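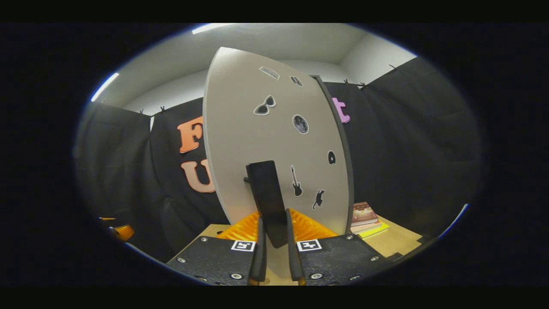 Niven wrote that the first thing to settle is what the money buys, finished grippers or the hours of collecting with them, because a quote can mix the two and then you cannot compare anything.

Thank you, Niven, this is a fair remark under my first version, so I have rewritten my post. I plan the equipment for a small training lab in Horkthorpe. We want to collect demonstrations with hand-held grippers first, and buy one robot arm later, when we know which tasks are worth it. My budget for the first part is 3,960 dollars. Zadari offers a pair of hand-held grippers with cameras, printed tags and spare finger pads for 800 dollars per pair. I would like two pairs, so one can be in use while the other is charging or being repaired.

My doubt is about everything around the grippers. How much should I keep for the table, the background, lights and the objects to handle?

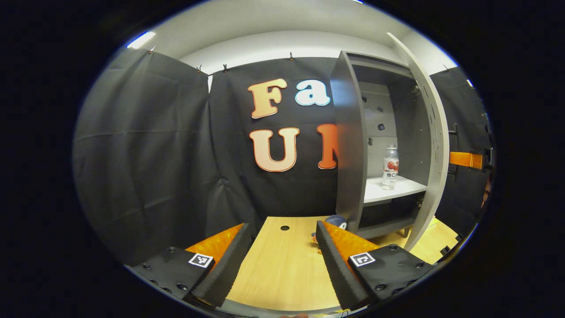
I also do not know if I should pay for a storage computer now or rent the space by the month. The supplier says that 14 days of recording will fit on the drive included in the kit, but he did not say how many hours per day he means. Our start was planned for December and it slipped, so the offer I have is only valid until 1/16/24. I would be thankful for real numbers from people who have already done this.

Isla Crichton
Two pairs is right. I would not go to three with your money. You are then left with 2,360, and I would split it like this: storage first, then spare parts, then the room.

For the room you need very little. Black curtain fabric on a rail with clips is enough for a background, and big cutout letters on it are cheap and easy to move. A normal table is fine. For objects, go to a second-hand shop and take things with different shapes and surfaces: a bottle, some books, something thin, something with a door that opens. We spent 156 dollars on objects for the whole first season and it was plenty. Please keep a separate line for foam pads. They wear faster than you expect, and waiting for a delivery costs more than the pads.

About the drive: ask the supplier in writing for gigabytes per hour. If he can't answer, rent the storage for the first month, measure it yourself and buy after.

venetti
just buy the arm now. prices only go up

Niven
I don't agree with Venetti. An arm needs a base, a safety area and somebody who can service it, and none of this is in the 3,960. Also check that the grippers you buy now have the same fingers you can mount on the arm later. We did not check, and we paid for adapters – not a big sum, but it took weeks of emails. Ask Zadari for the drawing of the mounting plate before you sign. And ask if the tags can be reprinted by you, or if you must order them. For the offer date, write to them and request an extension, it is a normal thing to ask.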